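Courses > Automation in Practice > Handouts > Site visit notes

Handout 4: The Flernholm open day

Read this before the seminar and bring your own notes from the visit.

The guide said the arm had made 3266 moves since May. Ask what counts as a move. A reach that closes on air is still a move, and the Bornbridge leaflet gives no failure figure at all.

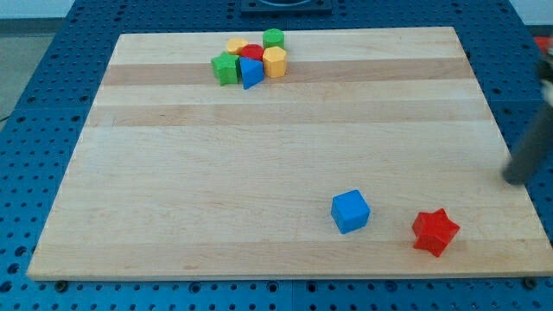

Fig. 1. Block task on the maple board, arm in motion.

Six blocks stand packed together and two sit well apart, the blue cube and the red star. Those are different problems for a gripper — a demo can favor the easy one without saying so. We watched for 15 minutes, too short to judge.

For the seminar: write down one claim you heard and the test that would make you believe it. Half a page is plenty.

Recent handouts
Handout 3: Reading the Kudo data sheet
Handout 2: Grotovgate, cost per pick
Handout 1: What a demo leaves out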